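October 22, 2018

Teleop in the sim again, all morning and most of the afternoon. Yevhen D. had the hand controller first and I took over after lunch, so if the demos look like two different people drove them, well, two different people did! I've put his under Stukard and mine under Boiko so Lesia can tell them apart when she trains.

The good news: the lag is much better. Olga found a smoothing filter sitting on the controller input that had been there since August, and with it off the arm goes where my hand goes. I'd got so used to leading the thing by half a beat that I overshot on my first few tries and had to unlearn it (my wrist is still arguing).

The less good news is the wrist view. When I roll my hand to come in at an angle, the whole room rolls with it, and I lose track of which way is down. I spent ages this afternoon creeping toward the bottom of the red wall, fingers open, trying to work out whether I was about to touch wall or floor.
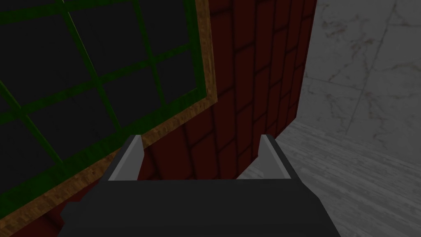 *Wrist view, sim, gripper open. Window on the left, red wall ahead, marble wall and floor off to the right.*

Benedita reckons I should stop rolling so much and do the approach in two moves: get over the spot with the wrist level, then turn. I tried it for the last batch and it does feel calmer, though it's slower, and I'm a bit worried we'll end up teaching the policy to pause in mid-air because I was pausing in mid-air. Lesia says she can trim the dead time. I'd still like to see what happens if we don't.

Also, the room is too dark. I know the dim lighting is part of the randomizing, but a person has to drive in it, and those black window panes tell me nothing about depth. Could we render it brighter for the operator and save the dark version for training? Olga thinks it's a small change on the Ladeck side.

Tally: 624 demos kept out of everything so far, 3 thrown out today (all mine, all the overshoot thing). Run 1813 crashed on save, so don't go looking for it.

Next: brighter operator view, then redo the angled approaches with Benedita's two moves. Yevhen wants the controller first again. Fine by me, I need to ice this wrist.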